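Pre-run software checklist, two-arm setup, living room site
Filled in by Renji Shimada, Monday

I do this one out loud now, coffee in hand, ticking as I go. If you're covering for me, please write real comments in the comment slots. "OK" tells me nothing a week later!

1. Controller and arms. Start Kister, wait for both arms to report, then read the loop log.
[x] Pass. 27 late cycles out of 1,130 on the left arm, all at startup. I can live with that, but I'd still like the logger moved to its own thread.

2. Wrist view and finger mask. Fingers should be masked out and the gap between them left alone. Check clear objects especially.
[x] Pass with comment. The mask was eating the shoulder of the water bottle, so I pulled it in 5 pixels and reloaded. The veins in the tabletop still show up as faint edges through the water. Annoying, and on my list. 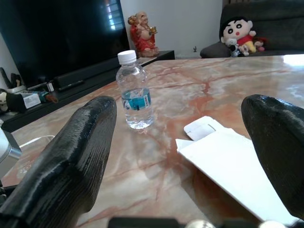
3. Head view and table plane. Fit the plane, then look at the overlay yourself. Don't trust the score.
[ ] Fail, then pass on the second try. Anozie stretched the tabletop out onto the floor tiles the first time (marble pattern on marble pattern, what did I expect). I capped the plane at the red front edge and it behaved. The envelope is so flat that it keeps getting folded into the table, so give it its own label by hand for now. 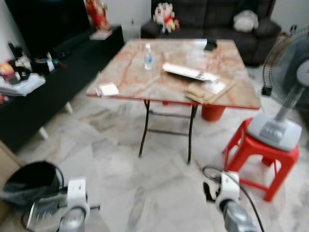 Head view for item 3. Bottle and white papers or envelopes on the folding table, both grippers back from it.

4. Keep-out zones. Reload the map any time the base has moved, even a little. Glass top, cups, burner and statue are all inside one big no-go box, and the planner should refuse any goal in there.
[x] Pass. I sent 431 random goals through Flarside in dry run and it refused every one that landed in the box. The box is still too short for the statue, so please raise it before anyone plans an overhead move. Jars on the console have a separate box, leave that one on too.

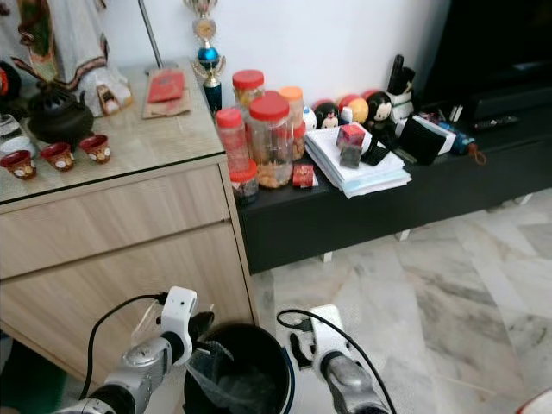 Item 4, cabinet and console side, with the bin between the arms.

5. Cable margins. Planner padding on for both wrist cables.
[x] Pass. Padding was off in the saved profile again. Whoever keeps saving over my profile, make your own!

6. Stop and resume from the tablet.
[ ] Not done, tablet was flat. Do this before anything moves at speed.

Recent checklists
Esutden gripper firmware update
Camera time sync, short version
Flarside planner settings, November

Questions or corrections: ask Renji Shimada | Back to top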